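Wearable harness wiring during handheld data collection - which rules apply?

Community Help > Robotics and Automation > Safety and Good Practice

Posted by Romain Hoarau
Apr 2, 2024

Our group at Irham records manipulation tasks with handheld gripper tools. Operators wear a chest harness with a small battery-powered unit and the associated wiring. We are in the process of writing a site procedure and would appreciate guidance on three matters.

First, should the operator's harness be treated as personal equipment, subject to a check before every session, or as part of the recording system, which we inspect on a monthly schedule? Second, is there an accepted practice for securing straps and cables in front of the body? Third, who should have the authority to stop a session when an operator reports a problem?

We have read the general machinery guidance available to us, but it is written for fixed installations. There is no powered arm in our work area. We completed 700 sessions under an informal arrangement and would like the written procedure in place before we begin the next series, planned for October.

2 replies - sorted by most helpful

Edeltraud Aigner

The absence of a powered arm removes a considerable part of the hazard, but it does not remove the duty to assess the task. I would recommend that you begin with a written risk assessment covering the operator, the worn equipment and the work surface, and that you derive the procedure from it. Please confirm with your own safety office which national requirements apply at your location.

On your first point, we treat the harness as both. At Mösli the full system is inspected monthly, and the operator completes a short check before each session. The check reads as follows:

Straps fastened, with loose ends tucked or clipped.
Cables routed flat and clear of the hands.
Connectors seated and free of visible damage.
Battery unit attached and not warm to the touch.
Quick release tested once with the harness on.
Work surface cleared of items not needed for the task.

A failed item means that the session does not start. The operator signs the sheet and the session lead countersigns it. Sheets are kept with the recordings, under the same session number, and this has saved us a good deal of searching.

On your second point, the principal concern is snagging. A cable that forms a loop in front of the chest can be caught by a tool, by a table edge or by the operator's own hand. We require fabric sleeves or clips along the harness webbing, and enough slack at the shoulder for a full reach - no more than that. Straps should be adjusted while the operator is standing upright, and adjusted again if the task is performed seated. Putting on and removing equipment should be written into the procedure as separate steps. Our original text covered only the recording itself, and of the 17 minor incidents in our log, most were entered under "before start" or "after stop."
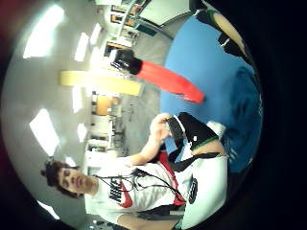 Hellero reads the snagging rule more strictly and does not permit any exposed cable across the front of the body, even where it is clipped. They route everything over the shoulder to a unit worn at the back, and the operator needs a second person to reach the switch. We considered the same arrangement and decided against it. I would want the operator to be able to disconnect the unit alone, with either hand.

On your third point, any person present may stop a session, and no reason has to be given at the time. Only the session lead may restart it. I would advise you to put both sentences in the procedure exactly as plainly as that.

Navia_Support_Desk

Agree with the above. We use a similar sheet, one page, laminated copy at each station. Replace worn clips early, they are cheap. Our review interval is 1,000 sessions or one year, whichever comes first.

Comment from Romain Hoarau

Thank you both. We will adopt the daily check and the stop and restart wording. Our draft now stands at 49 clauses and will need to be shortened before it is issued. One remaining item concerns the quick release: should the test be repeated if a different operator takes over the same harness during a session?

Comment from Edeltraud Aigner

Yes. A change of operator is a new start, and the full check applies.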